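Stop Buying the Arm First

I have been putting this off because it's going to annoy people I like, but I think most small robot labs spend their money in the wrong order. They buy the arm, then they buy a nicer controller for the arm, and then with whatever change is left in the jar they buy something to go on the end of it. The gripper is the part that touches the world! It gets the leftovers!

I did this too, so I'm allowed to complain. Our little shop in Vallejo bought a very good arm a few years back (I won't say what it cost, my stomach still hurts) and we bolted a pair of flat metal fingers onto it that I'm pretty sure were designed for picking up machined blocks. We then spent most of an August asking it to pick up food. You can guess how that went. It could crush a grape to within a hair of where you asked it to crush the grape.

What changed my mind was a bake-off we ran this year. We tested 4 setups in all, which sounds more scientific than it was. Two were motorized parallel grippers on the arm, one from Natari and one from Bamthorpe. The third was a suction cup from the same Bamthorpe catalog. And the fourth wasn't on an arm at all, it was the Zondance hand-held, a gripper you carry around with a wide-angle camera looking down over the fingers, so you do the task yourself and record it as you go.

My opinion, after 237 recorded tries on the last one and a lot of swearing at the other three: get the hand-held first. Get it before the arm. If you can't afford both, get it and wait.

I know how that sounds. A gripper you hold in your own hand feels like cheating, or like a toy. My first reaction was that I already own two hands and they came free. But the thing you learn very fast, once you have somebody else's fingers on the end of your wrist, is whether the job can be done with those fingers at all. On the arm, when a pick fails, you have a dozen suspects. Maybe the planner is off, maybe the camera calibration drifted, maybe the arm is stopping a touch high, maybe the grip force is wrong. You can lose a week in there, and I have. With the thing in your hand there are only a couple of suspects left, and one of them is you.

Take sliced ham. I love ham as a test item and I will defend it to anyone. It's floppy, it lies completely flat, it sticks to whatever it's lying on, and it tears if you look at it wrong. Blocks and tennis balls tell you nothing. The flat metal fingers on the Natari could not get under a slice for love or money, they just pushed it across the plate and off the far side. The Bamthorpe pair did a bit better with rubber tips on but left dents you could read like a fingerprint. Suction worked fine until it didn't, and when it didn't we were cleaning ham out of an air line. (Put a filter on it. Please. Learn from my mistakes.)

The hand-held has orange fingers with ridges across them, and the ridges are the reason I'm writing this. You can come in low at an angle, let one finger drag the near edge of the slice until it buckles up a little, and then close on the buckle. I found that move in maybe ten minutes of fooling around. I would never have found it by typing numbers into the arm's controller, I just wouldn't, because it's a thing your wrist works out before your head does.

Then there's the camera argument, which I've had more times than I'd like. People in our corner of the hobby want a fixed camera on a tripod, high resolution, nice lens, no distortion. I get it, the pictures are prettier! But a fixed camera loses sight of the fingers at exactly the moment you care about, because the arm swings in between. A camera that rides with the gripper always knows where the fingers are. They're at the bottom of the picture, every time, forever. You pay for it with that bulgy fisheye look and black all the way around the edge, and I stopped noticing that after a day.

It also sees much more of the table than you'd think. On the ham runs I get the plate and the fingers up close, and I still get the tray of beans way at the far end and most of the black oven-looking box.

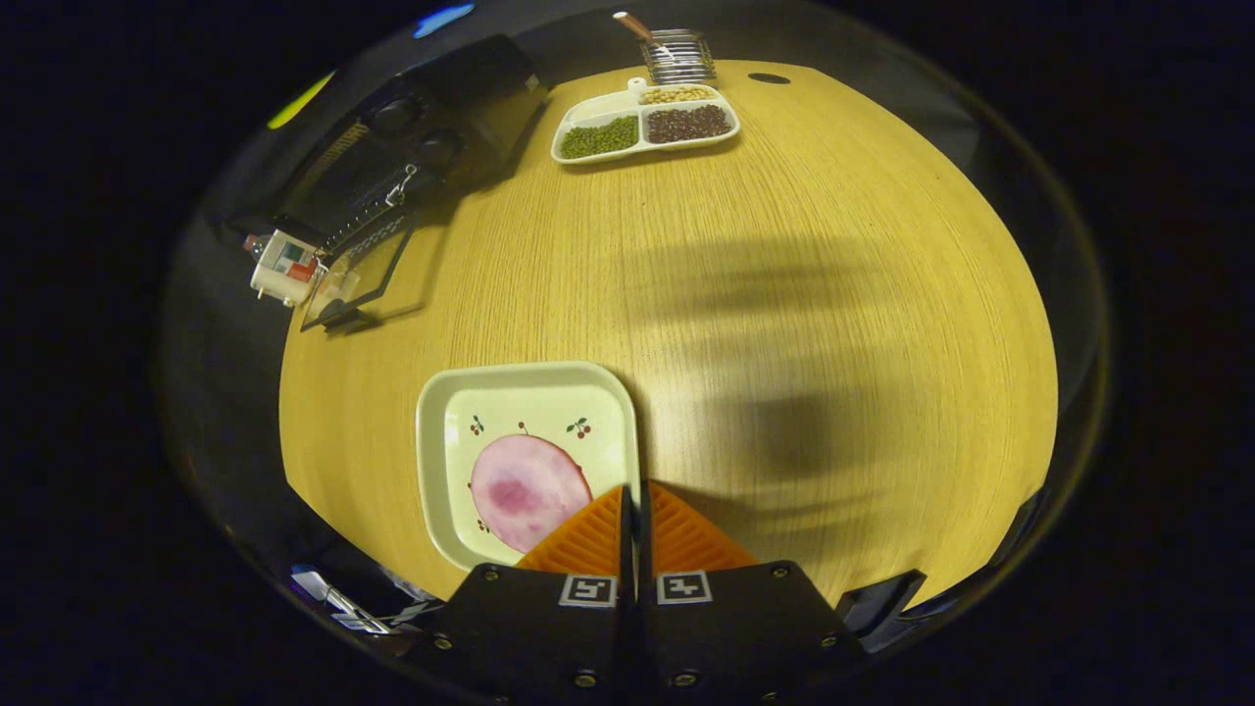
What you give up

I'm not going to pretend it's all good news, and the folks who sell these things could stand to be plainer about it.

The big one is that you only get to see less ham than you want. The fingers sit low in the view and they cover things. When the tips come down over the edge of a slice you are guessing about that edge, and so is whatever software you feed the recording to later. We talked about adding a second camera off to the side and I still might, but then you're back to syncing two cameras, and syncing two cameras is how I lost most of a spring.

Shadows are the other headache. Your own arm throws a big soft one right across the work, and it moves when you move. An arm on a stand does that too, of course, but its shadow is a different shape, so anything that learned from your recordings may get confused when it's the robot's turn. We tried more lamps. More lamps gave us more shadows. Diffusers helped.

And your hand is too good. That's the sneaky one. I'd make a tiny correction with my wrist without meaning to, and call it a success for the fingers, when really it was a success for me having eaten ham sandwiches for my entire life. I started doing my runs slower and stiffer, elbow locked, and my numbers dropped, and I trust those numbers a lot more.

The little square markers on the jaws want to be kept clean, too. They're how the software knows how far open you are, and one greasy thumb is enough to make it think the gripper has snapped shut in midair. I wipe mine between sets now.

So what would I buy

If somebody handed me some $500 and told me to start over, I'd spend it on fingers. Different pads, different ridges, soft ones, stiff ones, ugly printed ones. I'd beg or borrow a hand-held to put them on and I'd try them on the worst food in the fridge for 3 weeks before I so much as opened an arm catalog. By then I'd know how wide the jaws have to open and how low they have to get, and both of those numbers rule out a surprising pile of hardware.

I expect mail about the suction cup. Yes, I know there are better cups for wet food. Send me one and I'll run it on the same plate with the same ham, filter included, and I'll put the results up next to the others.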